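양팔 로봇 작업대 (린홀름 사업장)

다른 이름: 린홀름 작업대, 정리대
영문 표기: Rillholm bench
분류: 작업장 자동화, 소형 물품 취급, 원격 조작
관련 항목: 원격 조작, 모방 학습, 직무 재설계, 린홀름

개요

양팔 로봇 작업대는 물품을 집고 옮기고 나누는 일을 두 대의 로봇 팔이 맡고, 사람이 그 곁에서 준비와 판단, 교정을 담당하는 작업 공간을 가리킨다. 이 항목은 그 가운데 부품 유통업체 페르(Fehr)가 린홀름(Rillholm) 사업장에서 운영하는 작업대를 중심으로 다룬다. 규모는 작지만 자동화가 들어온 뒤 사람의 하루가 어떻게 바뀌는지를 가까이에서 볼 수 있어, 작업장 자동화에 관심 있는 이들에게는 무척 흥미로운 사례이다.

컨베이어를 따라 같은 부품이 끝없이 흘러오는 공장과 달리, 이곳에 올라오는 물건은 매번 다르다. 케이블, 상자, 바구니, 작은 용기가 뒤섞여 있고 놓이는 방향도 제각각이다. 바로 이 점이 작업대의 매력이기도 하다. 단단한 물체와 휘어지는 물체를 한자리에서 다루는 일은 오랫동안 사람 손의 영역으로 여겨져 왔다.

연혁

페르는 본래 반품 물품의 분류와 재포장을 전부 수작업으로 처리했다. 당시 분류실에서는 직원 22명이 교대로 일했고, 취급 품목 목록에는 1053개 항목이 올라 있었다. 목록이 길어질수록 신입 직원이 일을 익히는 기간도 늘어났다.

첫 작업대는 2020년 8월 5일에 가동을 시작했다. 초기에는 상자류만 다루었으며, 9월부터 케이블과 끈 모양의 물품이 추가되었다. 내부에서는 이 확대 과정을 루르쿠마르(Rurkumar) 계획이라고 불렀다. 이름의 유래는 회사 문서에도 남아 있지 않다.

도입 초기의 기록을 보면 실패가 상당히 많다. 팔이 케이블의 한 가닥만 집어 올려 묶음 전체가 풀리는 일이 잦았고, 얇은 상자를 집을 때 옆 상자까지 밀어내기도 했다. 그러나 이 기록이 이후 작업의 가장 좋은 교재가 되었다. 어디를 잡아야 묶음이 흐트러지지 않는지, 상자 사이를 얼마나 띄워야 하는지를 직원들이 하나씩 적어 나갔고, 그렇게 모인 메모가 현재 작업 지침의 뼈대를 이룬다.

작업 방식

하나의 작업은 배치, 조작, 확인의 순서로 진행된다. 배치 담당자는 그날의 목록에 따라 물품을 탁자에 올린다. 목록은 일부러 까다로운 조합을 섞어 짜는데, 쌓인 물건 위에 잘 휘는 물건을 얹거나 크기가 다른 용기를 가까이 붙여 두는 식이다. 로봇 팔은 물품을 지정된 위치로 옮기고, 애매한 경우에는 멈춘 채 사람의 판단을 기다린다.

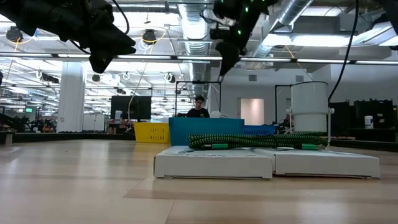
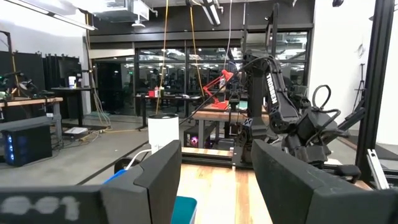 작업 공간의 나무 무늬 탁자와 검은색 로봇 그리퍼

조작이 끝나면 확인 담당자가 결과를 살핀다. 물품이 맞는 자리에 놓였는지, 눌리거나 꺾인 곳은 없는지를 보고 기록에 남긴다. 판정 항목은 처음에 성공과 실패 둘뿐이었으나, 현장의 요구로 '다시 볼 것'이 추가되었다. 이 세 번째 칸이 생기면서 기록의 질이 눈에 띄게 좋아졌다는 것이 현장의 대체적인 평가이다.

작업 기록은 덴덴트(Dindent)라는 사내 프로그램으로 관리한다. 화면 하나에 목록과 판정, 메모가 함께 뜨며, 메모에는 글자 수 제한이 없다. 가장 긴 메모는 446자로, 꼬인 케이블의 끝단을 먼저 찾는 요령을 적은 것이다. 지금도 신규 담당자 교육에서 이 메모를 그대로 읽는다.

직무의 변화

가장 큰 변화는 손으로 하던 일이 눈과 말로 하는 일로 옮겨 갔다는 데 있다. 예전의 분류 직원은 물건을 직접 집어 넣었고, 왜 그렇게 집는지를 설명할 필요가 없었다. 작업대가 들어온 뒤에는 그 '왜'를 말로 옮기는 능력이 중요해졌다. 오래 일한 직원들이 여기서 큰 힘을 발휘했다. 손끝으로만 알고 있던 감각이 지침의 문장이 되고, 그 문장을 보고 다른 사람이 배우는 과정은 꽤 감동적인 데가 있다!

분류실에서 17년을 근무하고 배치 담당으로 옮긴 엘레리 모건(Eleri Morgan)은 사보에 실은 글에서 "물건을 놓을 때마다 문제를 내는 기분이 든다"고 적었다. 같은 글에서 그는 어깨 통증이 줄어든 대신 퇴근할 때 눈이 피로하다고도 썼다. 이후 페르는 확인 업무를 연속으로 맡는 시간을 줄이고 배치와 확인을 번갈아 하도록 근무표를 고쳤다.

새로 생긴 직무도 있다. 배치 설계는 어떤 물품을 어떤 조합으로 올릴지 정하는 일이며, 분류 경험이 있는 직원이 주로 맡는다. 정비 보조는 그리퍼의 마모와 케이블 상태를 점검하고 이상이 있으면 정비 부서에 넘긴다. 두 직무 모두 별도의 학력 조건 없이 내부 교육을 거쳐 배정된다.

교육

교육은 관찰에서 출발한다. 신규 담당자는 며칠 동안 숙련자의 옆에서 배치와 확인을 지켜보고, 이후 쉬운 목록부터 직접 맡는다. 정지 버튼의 위치와 작업 구역 출입 절차는 첫날에 익힌다. 팔이 움직이는 동안에는 탁자 위로 손을 뻗지 않으며, 떨어진 물품도 정지를 확인한 다음에 줍는다.

실습에서는 일부러 잘못된 배치를 만들어 보기도 한다. 어떤 조합에서 팔이 멈추는지 직접 겪어 본 사람이 좋은 목록을 짠다는 생각에서 나온 방식으로, 교육생들 사이에서 인기가 높다.

평가와 과제

도입 당시 직원들의 걱정은 일자리에 쏠려 있었다. 페르는 분류실 인원을 다른 직무로 옮기는 방식을 택했지만, 교대 시간이 달라지면서 일부 직원은 생활 방식을 바꿔야 했다. 야간 교대가 없어진 것을 반긴 직원이 많았던 반면, 야간 수당이 사라진 데 대한 불만도 있었고 이 문제는 이후 임금 협의에서 따로 다루어졌다.

기술 면에서는 투명한 포장재와 아주 얇은 봉투가 여전히 어렵다. 이런 물품은 지금도 사람이 처리한다. 기록을 누가 소유하는지도 논의 중인 문제이다. 지침의 많은 부분이 직원 개인의 경험에서 나온 만큼 작성자 이름을 지침에 남기자는 제안이 나왔고, 배치 지침에는 이미 이름이 표기되어 있다. 확인 지침은 개정판부터 적용될 예정이다.

같이 보기

물품 분류
협동 로봇
교대 근무
숙련의 문서화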